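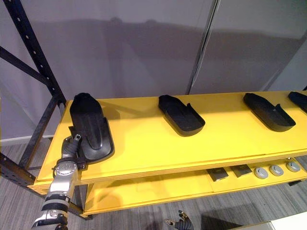
Sơn Mai wrote in after the last issue to ask why the harbour lamps in Lovska still flicker when the texture replacer is loaded after the lighting overhaul, and whether the load order given in the readme was wrong. It was wrong. The readme listed the two archives the wrong way round, and anyone who followed it to the letter would have ended up with the old lamp glass drawn over the new flame. The corrected order is lighting first, textures second, patch last. The archive itself has not changed, so there is no need to download it again if you have the current one.

The rest of this item covers the lantern and window update, released on 1 May 2022.

Lantern meshes

All hanging lanterns in the Lovska district now use a single shared mesh with separate texture sets. In earlier versions each lantern had its own mesh, and the collision shapes did not match. This is why some of you could walk through the lantern outside the chandler's shop and got stuck on the one by the ferry steps. The new mesh has a simple box for collision and a proper attachment point for the light. Anyone who has made their own retexture for the old lanterns will need to rename the files. The new names are listed in the text file inside the archive, in the same order as the old ones.

The glass is now a separate part with its own alpha setting. Sorting errors against water are much reduced, but they have not gone away. If you stand on the lower quay and look up through a lantern at another lantern, the far one may vanish. This is a limit of how the engine sorts transparent surfaces and I do not intend to work round it.

Window glow

Windows now switch over the course of an hour in place of all changing at once. The script checks the time every 7 seconds and only runs in outdoor cells. Định Từ rewrote the part which decides which windows are lit, and the new version keeps its choice for the whole night. The old one picked again each time you left a building, so a house could go dark and light up again while you were buying bread.

There is one new setting, in the configuration file, for the share of windows lit after midnight. It takes a whole number from 0 to 100. The default suits a small town. Setting it to 100 lights every window until morning, which looks odd but does no harm. Values outside the range are read as the default.

Texture sizes

Two versions are supplied. The small one is meant for older machines and uses the same sizes as the base game. The large one doubles each side. Video memory use goes up by roughly 400 MB with the large version in the busiest part of the town, measured with nothing else installed. With the Tasia tree pack loaded as well, I would stay with the small version. Mixing the two is possible - the file names are the same, so whichever is copied last will be used.

Compatibility

Nokix: works, no patch needed. Load it anywhere.

Kauppinen interiors: needs the patch in the optional folder. Without it the inn has two sets of windows in the same place and they will shimmer. Use version 2 of the patch. The first one left out the attic.

Tasia tree pack: works, but two of the birches near the north gate stand inside a lantern post. I have moved the post slightly in this release. If you use an older Tasia, the trees are in different places and you may still see an overlap.

Any mod which edits the outdoor cells of the harbour will need to be loaded before this one. If it adds its own lamps, you will get both.

Updating from an earlier version

Save indoors, outside Lovska, and quit. Remove the old plugin and the old mesh folder. Start the game without them, wait one day, save again under a new name and quit. Then install the new files and load the new save. Copying the new version over the old one will leave the old window script running beside the new one, and the two will fight over the same windows. The usual sign is a row of houses blinking at dusk.

Known faults

The light from the ferry lantern stays where it was if the ferry leaves while you are indoors. It corrects itself the next time the area is loaded.

The large texture for the green glass has a visible seam on the back. A new one is painted but not yet tested on the small mesh, and will go into the August release with the quay railings.

Reports should include your load order and say which texture version you use. Screenshots are only of use for lantern faults if the in-game time is given with them.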